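Suche im Sortiment Suchbegriff eingeben
Küche & Backen > Mühlen & Mahlwerke > Handbetrieben

Flindeck Handgetreidemühle mit Steinmahlwerk

Für alle, die ihr Mehl gern selbst mahlen und dabei keine Steckdose brauchen.

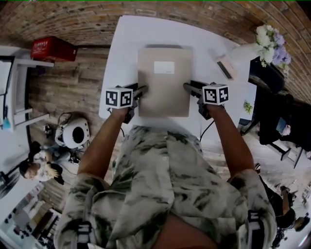 Warum wir diese Mühle so mögen

Frisch gemahlenes Mehl riecht nussig und ein bisschen süß, und wer einmal ein Roggenbrot damit gebacken hat, schaut die Tüte aus dem Supermarkt mit anderen Augen an. Die Flindeck ist die Mühle, die bei uns in der Backstube seit Jahren an der Tischkante klemmt. Aisling Lenihan mahlt darauf jeden Freitag den Dinkel für ihren Sauerteig, und das Mahlwerk läuft noch genauso ruhig wie am ersten Tag!

Die Kurbel ist lang genug, dass man auch bei feiner Einstellung gut durchkommt (ja, der Arm merkt es trotzdem). Das Mehl fällt durch eine kurze Rutsche direkt in die Schüssel. Für ein normales Brot ist man bei mittlerer Einstellung in 20 Minuten fertig, grober Schrot für Müsli geht deutlich schneller.

Mahlwerk und Einstellung

Zwei Steine aus Keramik-Korund, der untere dreht sich, der obere steht fest. Über das Stellrad lassen sich sieben Stufen wählen, von grobem Schrot bis zu feinem Mehl, das auch für Pfannkuchen und helle Kuchen taugt. Am besten grob anfangen und sich herantasten. Die Stufen rasten spürbar ein – sehr angenehm, wenn man mit mehligen Fingern arbeitet.

Geeignet für Weizen, Dinkel, Roggen, Hafer, Gerste, Hirse, Reis und Buchweizen. Mais bitte nur gebrochen einfüllen. Ölsaaten wie Leinsamen oder Mohn verkleben die Steine, dafür gibt es den Flockenaufsatz Noonan (separat erhältlich).

Technische Angaben

Trichter: fasst bis zu 600 g Getreide
Tischklemme: für Platten bis 6 cm Stärke
Gehäuse: Buche, geölt
Kurbel: Edelstahl mit Holzgriff, abnehmbar
Lieferumfang: Mühle, Klemme, Pinsel, Anleitung

Reinigung und Pflege

Nach dem Mahlen den oberen Stein abschrauben und mit dem Pinsel ausbürsten. Kein Wasser an die Steine! Wenn doch einmal etwas klebt, eine Handvoll trockenen Reis auf grober Stufe durchlaufen lassen. Das Holz freut sich ein- bis zweimal im Jahr über etwas Leinöl, dünn aufgetragen und nach einer Viertelstunde abgewischt.

Passend dazu

Gärkörbchen Nelside, rund oder oval
Mehlsieb Nikirura, zwei Maschenweiten
Flockenaufsatz Noonan

Ersatzsteine und Klemmen sind einzeln lieferbar, auch für ältere Modelle. Der neue Trichterdeckel kommt im Juli und passt auf alle Flindeck-Handmühlen.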